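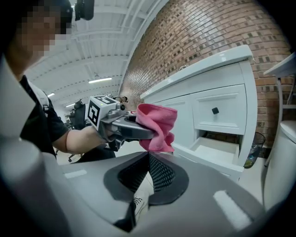 April, Redaktion Werkstatt & Technik

Wer mit Sang Tôn über Geld sprechen will, sollte Zeit mitbringen und am besten auch etwas Kuchen. Er plant bei Vudex die Anschaffungen für den Bereich Haushaltsrobotik, und er tut das mit einer Geduld, um die man ihn beneiden möchte. »Die meisten fragen zuerst nach dem Roboterarm«, erzählt er und schenkt Kaffee nach. »Ich frage zuerst, wie viele Handgreifer wir brauchen und wer sie in der Hand hält.«

Die Greifer werden von Menschen geführt, etwa mit einem Putztuch am Waschtisch, und aus den Aufnahmen soll später die Maschine lernen. Ein Paar kostet Vudex 2403 Euro, dazu kommen 231 Euro im Jahr für Fingerpolster und Kleinteile. »Die Polster hatte ich im ersten Plan glatt vergessen — das passiert mir kein zweites Mal«, sagt Tôn und lacht herzlich.

Auch die Möbel stehen bei ihm in der Tabelle. Für einen Waschtisch mit Schubladen setzt er 1148 Euro an, Lieferung inbegriffen. Muss das denn sein? »Ach, unbedingt! Eine Schublade, die klemmt oder zu leicht läuft, die wollen Sie doch dabeihaben. Mit einem Karton auf dem Tisch lernen Sie das nicht.«

Zwischen den Angeboten von Eslow und Ogbonna hat er sich noch nicht entschieden. Eslow ist günstiger, Ogbonna liefert Ersatzteile schneller, und am Dienstag will er mit beiden noch einmal telefonieren. Und der Arm? Der kommt frühestens im nächsten Haushaltsjahr. »Bis dahin kaufe ich lieber noch ein paar Tücher«, sagt er.

Zuletzt erschienen
Gulum: Mieten oder kaufen?
Wartungsverträge richtig lesen
Ersatzteile im Jahresbudget

Kontakt | © Redaktion Werkstatt & Technik | Nach oben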